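Chapter 2
A Place for Small Things

By Treasa Mac Mathúna
May 2021

In January I asked my neighbor Gunvor Westerberg to show me every small object in her living room. She laughed, but she did it. We needed the whole afternoon, and she found keys that she had already replaced.
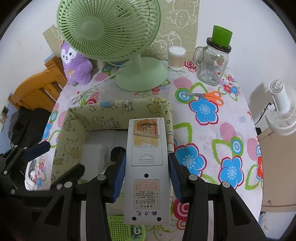 Remote controls are the hardest objects in this chapter. They belong to one machine, but they are used from every chair, so they have no natural home. People often mark them by hand, and a sticker on the back, even a worn and peeling one, tells the family more than the printed label does. Before you choose a box, write down where each remote is used, and by whom.

The box itself can be simple. An open one is better than one with a lid – a lid is one more step, and tired people skip steps. It should stand on the table where the things are already left in the evening.
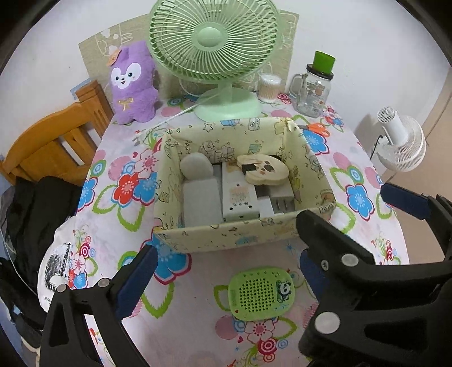 The second question is what must stay outside. Scissors are long and sharp, and they do better in a jar with the handles up. A fan needs free air on all sides. Soft toys may sit where they please.

In this chapter you will learn to sort by use, to choose a box by its depth, and to keep it from filling up again. Bring about 50 small things from your own home to the first exercise.

Last updated: May 2021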